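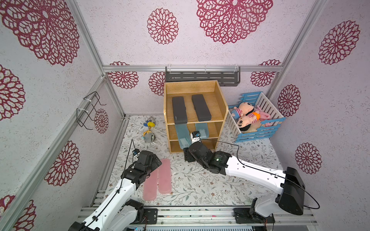 Slippers and cases on a wooden shelf unit

Ferritin low but hemoglobin normal, does iron timing matter?

Inomton
My last blood panel showed ferritin at 9 with hemoglobin inside the lab's range. I was told to take one iron tablet a day and retest in November. I also take vitamin D (1000 IU) and a calcium tablet, all with breakfast and coffee. Does it matter if these go down together? Main symptom is tired legs on stairs.

Ong
Yes. Calcium and coffee both reduce iron absorption when taken at the same meal. Take the iron with water on an empty stomach and wait 2 hours before the calcium. Vitamin D does not interfere and can stay with breakfast.
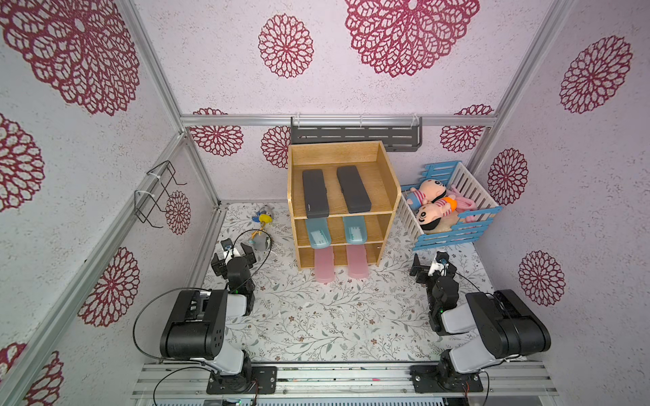
If the empty stomach dose causes nausea, take it with a small amount of food that is low in calcium. Some people absorb more per tablet on alternate days, but ask whoever prescribed it before changing the schedule. Normal hemoglobin with low ferritin means stores are down and red cell production is still keeping up. Ask whether a cause was looked for.

Rulach
I just take mine at night. Took 8 weeks before the stairs got easier. Tea is as bad as coffee btw.

Amar
Check the label for elemental iron. The big number on the front is often the weight of the whole compound.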